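一七一六

我到德恩斯特德的时候是下午，雨刚停，站台上只有一个卖报的亭子，卷帘门拉下一半。来之前，主编把一封读者来信拍在我桌上，说镇上有口钟会预报死人，让我去写两千字。我说这种东西写两百字都嫌多。他说车票已经买了。

信是一个叫金多·奥坎波的人写的。字很工整，没有感叹号，这让我稍微对他有些好感。他在信里说，纳瓦罗旅馆大堂的那口座钟从不走时，一年到头停着，只在镇上有人将死的前夜敲一下。他记了账，从他接手旅馆算起，已经记满一个本子。

我干这一行久了，见过会流泪的木像（屋顶漏水），见过半夜自己弹的钢琴（老鼠），还见过一位能同亡夫通话的太太，她亡夫的语法错误跟她本人一模一样。所以我坐在大堂里，看着那口钟，心里想的是晚饭。

钟比我高出一头，黑漆，玻璃罩子上有一道裂纹。指针停在五点差几分。钟面下方刻着一行字：Plillano，后面跟着数字1,716。

“普利亚诺，做钟的人？”我问。

“有人说是人名，有人说是地名。”奥坎波说，“我查过，都没查到。”

“那一七一六呢？年份？”

“年份中间不会点个逗号。”

这倒是句明白话。我在笔记本上写：编号？随后又划掉，因为没有哪个钟表匠会在一个查不到的地方做出一千多口钟，而只留下这一口。

奥坎波六十岁上下的样子，袖口磨得发亮，说话时总用拇指去蹭柜台上的一块漆。他把那个本子拿给我看。每一页都是一行时间，一行名字，整整齐齐。我翻了一阵，问他：“敲了钟而没死人的时候，您也记吗？”

他想了想。“没有那样的时候。”

“死了人而没敲钟的呢？”

“那是外地人。”

我合上本子。一个镇子，老人这么多，冬天这么长，哪天夜里敲钟都不会落空。何况镇医院在河对岸，收的是三个村的病人，谁算本地人，谁算外地人，全凭奥坎波先生事后定夺。我把这些话说给他听，说得还算客气。他点头，好像我在跟他谈天气。

“您说得对。”他说，“可您还没听见它敲。”

晚饭在厨房里吃。淡季，餐厅不开。厨房的掌勺是个法国人，叫热雷米·博德里，瘦，左耳缺一小块，他自己说是马咬的，后来又说是狗。他给我端来一碗豆子汤，坐在对面看我喝。墙上钉着几张照片，边角都卷了，夹在一张潮汐表和一张欠条当中。
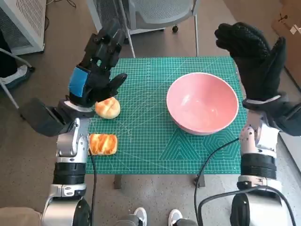

绿垫子，粉红碗，两只面包。

“奥坎波给您看过本子了？”博德里问。

“看过了。”

“里面有我太太。”他说得很平，“六月里的事。前一天夜里钟响了，我听见的，她也听见了。她说，不知道是谁。”

我放下勺子。干我们这行，最怕的就是这个。木像和钢琴都好办，你搬梯子，你放捕鼠夹。可是一个人坐在你对面，汤还冒着热气，你总不能问他太太当时病了多久。

我还是问了。

“两年。”他说。

“那么……”

“那么随便哪天夜里都可能，是吧？我知道。我也会算。”他把盐罐推过来，“您这碗淡了。”

我加了盐。确实淡。

后来他说，钟是奥坎波的父亲从一个船货商手里收来的，船货商是从一家叫奥沃拉的当铺里抵出来的，那家当铺如今是鞋店。我说，这么说谁也不知道它原先是怎么走的。博德里说，知道，它原先走得很准，老奥坎波咽气那天停的。我说，这种故事每口停了的钟都有一个。他笑了，是那天我头一回看见这屋里有人笑。

“您什么都不信，夜里睡得着吗？”

“睡得很好。”

这是谎话。旅馆的床垫中间有个坑，我在坑里躺到半夜，听着水管叫。十二点过后我索性起来，拿了手电筒下楼。我的打算很简单：打开钟，看看里面有什么。我猜是一根鱼线，或者一个定时的小锤，通到柜台底下，奥坎波用脚一踩。他那块被蹭掉漆的地方，我早就留意了。

大堂没有灯。钟门没锁，这点我没料到。我把手电伸进去，照见两只铅坠，一根摆杆，满满一层灰，灰上没有手印。我顺着背板摸了一圈，没有线，没有孔。我又去看柜台底下，只有一双旧胶鞋和一摞过期的电话簿。

我蹲在那里，觉得自己很可笑，也很不甘心。灰是可以撒的。我从前就见过一个人用面粉和烟灰调出五十年的陈灰，手艺极好。我拿手指捻了捻，闻了闻。就是灰。

“找着了吗？”

奥坎波站在楼梯上，穿着睡袍，手里端着一杯牛奶。

“还没有。”

“我父亲也找过。”他走下来，在长椅上坐下，“他拆过一回，零件摊了一地，装回去多出来一个齿轮。那个齿轮我还留着。您要看吗？”

“多了一个齿轮，钟还能敲？”

“所以我才给你们报社写信。”

我在他旁边坐下。牛奶他没喝，一直捧着。我问他，记这个本子到底图什么，又不收门票，旅馆也没因此多来一个客人。他说刚开始是想证明这钟不准。他跟我一样，不信。第一个月他等着它敲错，等了一年，又等了一年。

“您有没有想过，”我说，“也许您夜里睡着了，梦见它敲，早上听说谁走了，便记下来？人的脑子很会干这种事。”

“想过。”他说，“所以我请博德里也记。他那个本子在厨房，您可以对一对。”

我去对了。第二天一早，博德里和面的时候，我把两个本子并排摊在案板边上。日期大都合得上，有几处差一天。差一天的那几处，两个人都说是对方记错了。这当然什么也证明不了。住在一个屋檐下的两个人，每天一起喝咖啡，对出一样的账来，算不得稀奇。我在笔记本里写了整整一页，把每一处破绽都标上号，越写越有精神。
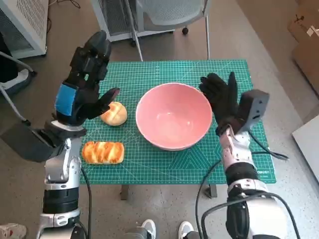

大碗空着，面包在左边。

博德里把面团摔在案板上，头也不抬。“您漏了一处。”

“哪一处？”

“七月那一行。我的本子上有，他的没有。”

我翻回去。他的本子上确实有一行：七月，凌晨，一下。后面没有名字。奥坎波的本子里，七月是空的。

“那次谁死了？”

“没人。”

我几乎要站起来。这就是我要的东西，一次落空，一次就够了。我问他为什么不告诉奥坎波。他把面团翻过来，按了按，又摔下去。

“那天夜里他在医院，心脏的毛病。大夫说熬不到天亮。我一个人在这儿，听见钟响，就把大衣穿上了，坐在大堂里等电话。”

“电话没来？”

“来了。大夫说他好了，要吃煎蛋。”

外头有辆车开过去，碾起一片水声。我看着那一行没有名字的字，铅笔写的，很淡。

“所以钟错了。”我说。

“您就这么写吧。”博德里说，“可是您别让他看见报纸。”

我问为什么，他没有答，去看炉子了。我自己站在那里想了一会儿。奥坎波用了半辈子等这口钟敲错一回，它敲错了，错的那回是他自己。他要是知道了，是会高兴，还是会从此一夜夜地想，那一下是不是仍旧记在他账上，没有勾掉？我想不出来。我也不喜欢这样想事情，这是写诗的人的活，不是我的。

早饭以后奥坎波送我到门口，帮我提包。他问稿子会怎么写。

“还没定。”我说，“多半是机械故障，加上巧合。”

“好。”他显得很满意，“写清楚一点，有什么看法直说。”

他把那个多出来的齿轮塞给我，说报社在城里，也许有人认得。齿轮是黄铜的，齿很细，有两个齿磨平了。我把它放进大衣口袋，跟零钱混在一起。

火车晚点。我在站台上打草稿，开头写了三遍。第一遍说德恩斯特德有一口骗人的钟，第二遍把“骗人的”划掉，第三遍写到“旅馆老板十分诚恳”，觉得肉麻，也划掉了。报亭的卷帘门今天全拉开了，里面坐着个老太太，在织一只很长的袖子。我去买了一份报，顺口问她信不信纳瓦罗的钟。

“哪口钟？”她说。

“大堂里那口，会敲的。”

她看了我一眼，继续数针脚。“那口钟没有锤子，”她说，“我丈夫修钟的，他看过。里头根本没有能敲的东西。”

我站了一会儿，努力回想手电照见的那些：铅坠，摆杆，灰。锤子呢？我确信自己找过鱼线，找过小孔，把背板摸了一圈。我没有找过锤子，一口敲钟总该有锤子，谁会去找它。

当然，她丈夫也可能看漏了。我问她能不能见见他。

“在他本子上，”她说，“您没翻到？”

车进站了。我上了车，把稿纸铺在膝盖上，写下：该钟是否有锤，待查。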